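自己动手给铜水槽做旧和养护

去年六月我终于把厨房那只不锈钢水槽换成了手工铜水槽,装好那天高兴得连着洗了三遍碗!后来朋友来家里吃饭,问得最多的就是那层深褐色是怎么弄出来的。其实自己在家就能做,一个下午足够,而且特别上瘾,做完水槽你会想把家里所有铜把手都翻出来再来一遍。

先说材料

硫肝(凝胶状的最好用,块状的容易受潮)
中性洗洁精
220目和400目砂纸各几张,3,000目的抛光垫一块
丁腈手套、护目镜
软毛刷、棉布、两只塑料桶
小苏打
微晶蜡或者纯蜂蜡

我的水槽是在Pludavberg一家小作坊订的,裸铜,没有封漆。如果你家的表面有出厂清漆,要先用脱漆剂去干净,不然药水根本咬不进去。判断方法很简单,滴一滴柠檬汁,等五分钟擦掉,颜色变亮就是裸铜,没变化多半有漆。

第一步 打磨和除油

用220目顺着一个方向轻轻磨,锤纹的凹处不用强求,留一点深浅反而好看。换400目再过一遍。然后用洗洁精刷洗,冲净,水能均匀地铺成一片不结珠,就算干净了。从这一步开始请一直戴着手套,指纹印在铜上会特别明显,我的排水口旁边至今还有半个拇指印呢。

第二步 调药水

一升温水兑半茶匙硫肝,水温手摸着热但不烫就行。味道像臭鸡蛋,窗户全部打开,抽油烟机也开着。千万不要让它碰到酸性清洁剂,会放出有毒气体。宁可调淡一点多刷几遍,Tyson Wong教我的时候反复强调这一点,我第一块试片就是调得太浓,黑色一整片地掉皮。

第三步 上色

软毛刷蘸药水,从槽底往上刷,动作要快,不要停在一处。颜色会从金黄走到玫红,再到褐色,最后发黑,这个过程真的太好看了!到了比你想要的颜色稍深一点的时候,马上用清水冲,再用一大勺小苏打化的水中和一遍。
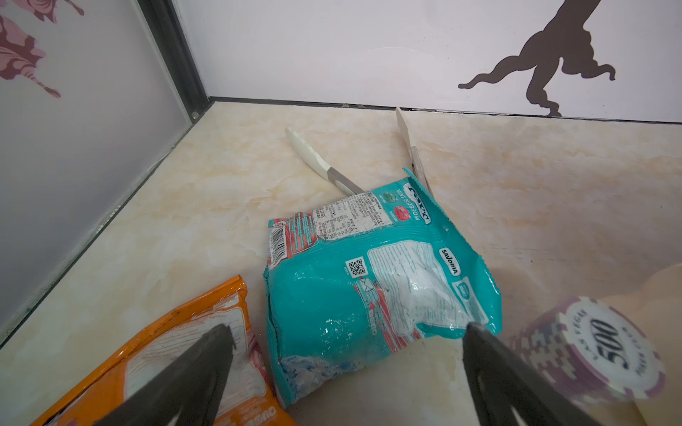

第四步 提亮

完全晾干以后,用抛光垫轻轻蹭高处,锤纹的凸点会重新透出铜色。手要轻,蹭两下就退后看看。边沿和转角本来就磨得快,我一般不动它们。

第五步 上蜡

棉布薄薄打一层蜡,放二十分钟,再换干净的布擦亮。第二天再来一层。准备食物常碰到的地方,我只用纯蜂蜡。

日常怎么养

每天用完拿湿布擦一遍,再擦干,水渍就不容易留下来。番茄酱、醋和柠檬会把颜色咬亮,看到了赶紧冲掉。真咬出亮斑也别着急,放着正常用,过几个星期它自己会慢慢变深。漂白水和钢丝球就别往里放了。蜡大概两三个月补一次,滴水不再成珠的时候就该补了。

下一篇写铜龙头怎么配色,想先看哪种款式可以在下面留言。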